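印刷する | メールで送る

報道関係各位
2022年4月19日
ヨヴェルスカFC 広報

ヨヴェルスカFC、ブラディヴァー・スタンド供用開始のお知らせ
4月最後のホームゲームから。入場導線、駐車場、アウェイ席の位置も変わります

ヨヴェルスカFC(以下、当クラブ)は、サンパイオ競技場の東側に建設していた新スタンドを、4月最後のホームゲームから使用します。名称は「ブラディヴァー・スタンド」。命名権パートナーは株式会社ブラディヴァー。座席数は1374。全席屋根つき、全席背もたれつき。

検査は完了、使用許可も受領済み。昨日の夕方に書類がそろい、急ぎのお知らせとなりました。チケットをすでにお持ちの方にも関係のある変更が含まれます。お手数ですが最後までお目通しください。

■ 新スタンドについて

旧東スタンドは芝生席でした。雨の日は座れず、晴れた日も傾斜がきついという声が長くありました。新スタンドは1層式。最前列をタッチラインに近づけ、ピッチとの間にあった陸上の投てき用スペースは撤去しています。最前列の床はピッチより少し高い位置。控え選手の立ち上がりで視界がふさがることは、旧東スタンドの下段よりかなり減る見込みです。

座席の色は濃紺。背もたれに列番号と席番号を刻印しました。シール式はやめました。はがれるので。

車いす席と同伴席はあわせて69席。中段の通路沿いに横一列で配置し、前の列のお客さまが立っても視界が残る高さにしてあります。エレベーターは南端に設置。試合中は係員が常駐します。同伴席は折りたたみ式ではなく固定席です。車いす席のご購入には従来どおり事前の電話受付が必要でしたが、今回からオンラインでも可能になりました。電話受付も残します。

コンコースは南北に通り抜けられます。売店は北側と南側の両方。トイレは中央と両端。ハーフタイムの混雑を見て、列の向きは今後変更することがあります。授乳室は中央トイレの隣、おむつ替え台は男女どちらのトイレにもあります。

屋根は座席の最前列まで届いていますが、風向きによっては前の数列に雨が吹き込みます。雨の日に前列をご利用の方は、雨具のご用意を。傘は視界をさえぎるため、屋根の下では閉じてください。

■ チケットの扱い

旧「東芝生自由」のチケットをお持ちの方は、ブラディヴァー・スタンドの指定席に振り替えとなります。追加料金なし。振り替え先の席番号は、購入時のメールアドレスあてに順次お送りしています。届いていない方は迷惑メールフォルダをごご確認ください。

グループでまとめて購入された方は、原則として隣同士の席をご用意しています。別々の購入手続きをされた場合は離れた席になることがあります。近い席をご希望のときは、試合の前々日までにチケット窓口へ。残席の範囲で対応します。

年間パスの方は手続き不要。パスをそのままゲートにかざしてください。年間パスの席は中央ブロックの下段に確保してあります。

紙チケットの方は、東ゲート横の引換所で座席券と交換。引換所は開門と同時に開きます。開門はキックオフの2時間前。この試合に限り、引換所だけでも早めに開けられないか調整中です。決まりましたら公式サイトに掲載します。

当日券は販売予定。ただし前売りの状況により、販売なしとなる場合があります。

払い戻しをご希望の方(芝生席でなければ意味がない、という方も含めて)は、試合前日まで受け付けます。購入された窓口へご連絡ください。

■ ゲートと導線

東ゲートを新設しました。これまでの正面ゲートは、メインスタンドとゴール裏のお客さま専用になります。ブラディヴァー・スタンドの方は東ゲートへ。正面ゲートから入ると、場内の移動はできません。いったん出ていただくことになり、再入場スタンプの列に並ぶことになります。お気をつけください。

駅から徒歩の方は、川沿いの遊歩道を使うと東ゲートに直接出られます。国道側の歩道は一部で工事が続いており、道幅が狭くなっています。ベビーカーの方は遊歩道をご利用ください。夜間は遊歩道の照明がやや暗いため、試合終了後は誘導員を立てます。

手荷物検査は東ゲートの外側、屋根の下で行います。ビン、缶の持ち込みは不可。水筒は可。紙コップへの移し替えは今までどおり。大きな旗と横断幕は、検査の前に係員へお声がけを。新スタンドの手すりには、掲出できる場所とできない場所があります。非常口の上は不可。中央ブロックの手すりも、命名権パートナーの表示があるため不可。掲出可能な場所は現地に表示します。

■ 駐車場とシャトルバス

臨時駐車場は東側の河川敷に移ります。収容は最大273台。事前予約制で、予約のない車は入れません。前日の雨量によって河川敷が使えない場合があり、そのときは予約された方にメールでお知らせし、全額返金します。代わりの駐車場の用意はありません。

シャトルバスは駅南口から運行。乗り場が変わっています。ロータリーの中ではなく、郵便局の前。降り場は東ゲートのすぐ手前。帰りのバスは試合終了の直後から出ますが、毎回かなり並びます。急がれない方は、場内の売店が終了後もしばらく営業していますので、そちらでお過ごしください。

自転車の方は北側の駐輪場へ。東ゲート前に停めた自転車は移動させていただきます。

■ アウェイ席

アウェイサポーターの席は、北側ゴール裏からメインスタンド北端に移ります。入口は北ゲート。ホーム側エリアとの行き来はできません。アウェイチームのグッズを身につけてブラディヴァー・スタンドで観戦することは、今シーズンの規定では不可としました。ご理解のほどお願いしいたします。

太鼓は1張りまで事前申請なしで持ち込み可。それ以上はクラブ間で調整します。

■ 開幕記念のとりくみ

当日は、キックオフ前に短いセレモニーを行います。アカデミーの選手たちが新スタンドの前を一周し、その後トップチームがいつもより少し早めに入場。スピーチは短めです。花火はありません。近隣との取り決めによります。

先着での配布物として、フロヴァッハ社製の濃紺のリストバンドを用意しました。色は座席に合わせています。配布場所は東ゲートのみ。おひとりさま1点。なくなり次第終了。

アカデミーの公開練習も同じ日に実施します。時間は午前。会場は隣の補助グラウンド、観覧無料、申込不要。ただし駐車場は午後の予約の方のみのため、公共交通でお越しください。

スタンド見学ツアーは試合日以外に実施。全5回。ロッカールームは含まれません(トップチームが使用中のため)。申込は公式サイトから。応募多数のときは抽選とし、結果は当選の方にのみご連絡します。見学時はヒールの高い靴をお控えください。通路の一部がメッシュの床になっています。 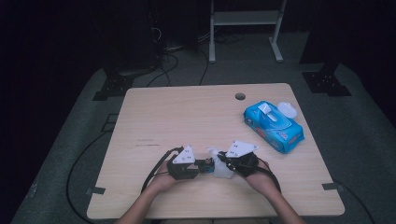
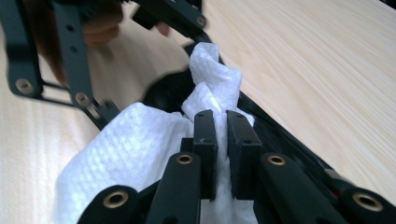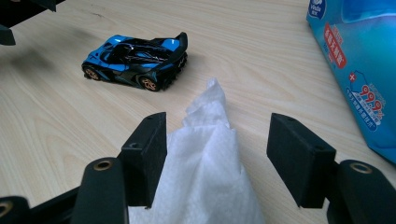
ブラディヴァー・スタンドの2階には、ファンクラブ会員が使えるラウンジを設けます。利用は開門からキックオフまで、それとハーフタイム。試合中は閉めます。席の指定はなく、譲り合いでお願いします。ラウンジの机は写真のものと同じような、明るい色の木の天板。応援ボードを書かれる方が多いと思いますが、油性ペンは裏うつりして木目に色が残るので、必ず下敷きをご使用ください。下敷きは入口に置いてあります。飲食は可、アルコールは不可。お子さまだけでのご利用は、小学生以下の場合ご遠慮いただいています。会員証の提示をお願いします。アプリの画面でも可。

■ 工事の残り

すべて終わったわけではありません。北端の階段は塗装が一部未了。使用はできますが、手すりの養生テープが残っています。大型ビジョンは旧来のものをそのまま使用し、入れ替えは次のシーズンオフに検討します。新スタンドの南端上段からは、ビジョンの端が柱にかかって見えにくい席があります。該当する席は「一部見えにくい席」として価格を下げて販売しました。振り替えの方には割り当てていません。

場内のWi-Fiはメインスタンドのみ。ブラディヴァー・スタンドは準備中。電子チケットの方は、ゲート前の混雑で通信が遅くなることがあるため、到着前に画面を表示しておくか、スクリーンショットではなくアプリの保存機能をお使いください。スクリーンショットでは入場できません。

売店のうち南側は、当日は飲み物と包装された食品のみ。厨房の許可がまだです。温かいものは北側で。からあげと焼きそばはメインスタンド側にもあります。

■ 報道関係のみなさまへ

当日の取材は事前申請制です。受付は正面ゲート脇の従来の場所。東ゲートに取材受付はありません。ペン記者席はメインスタンド上段のまま。スチールはゴール裏両側とブラディヴァー・スタンド前の一部。スタンド前はフラッシュ禁止、移動はハーフタイムのみ。ビブスは試合終了後に必ずご返却を。

試合前の内覧も実施します。スタンドの座席、コンコース、ラウンジ、東ゲートを順にご案内する予定。動画の撮影可。ドローンは不可。内覧の申込は下記の広報窓口までメールで、媒体名と人数、機材の概要を添えてください。三脚はコンコース内ではご使用になれません。

スタンドの外観画像とクラブエンブレムは、申請いただいた媒体に別途お送りします。名称の表記は「ブラディヴァー・スタンド」。「・」を省かないでください。英字表記はBradiver Stand。競技場全体の名称は変更なし、サンパイオ競技場のままです。

試合後の監督会見は通常どおりメインスタンド地下。選手対応はミックスゾーンで行い、場所も変更なし。終了後すぐに始まるため、新スタンド側で撮影中の方は外周を回ってお戻りください。ピッチの横断はできません。

■ 本件のお問い合わせ

報道関係: ヨヴェルスカFC 広報
チケットの振り替え、払い戻し: 購入された各窓口、またはクラブのチケット窓口
車いす席: チケット窓口(電話、オンラインとも可)

※内容は発表時点のもの。変更時は公式サイトの告知を優先します。

お問い合わせ | © ヨヴェルスカFC | ページの先頭へ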